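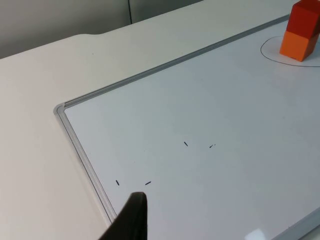
Minutes, arm safety meeting, 12 Dec 2023

I took notes again, so blame me for gaps! Main item was the wrist fault on the Clivier arm. Partway through a stacking run the wrist kept turning, nearly 360 degrees, and pulled its cable tight before we hit the stop. No one was hurt — the cable is scrap.

We've now had 3 of these. The Zident log shows error 2004 each time, and we argued a while over what it means (still open).

Agreed: half speed only, hands off the table while it's powered. I'll chase Talebi for a new cable. Back to this in February.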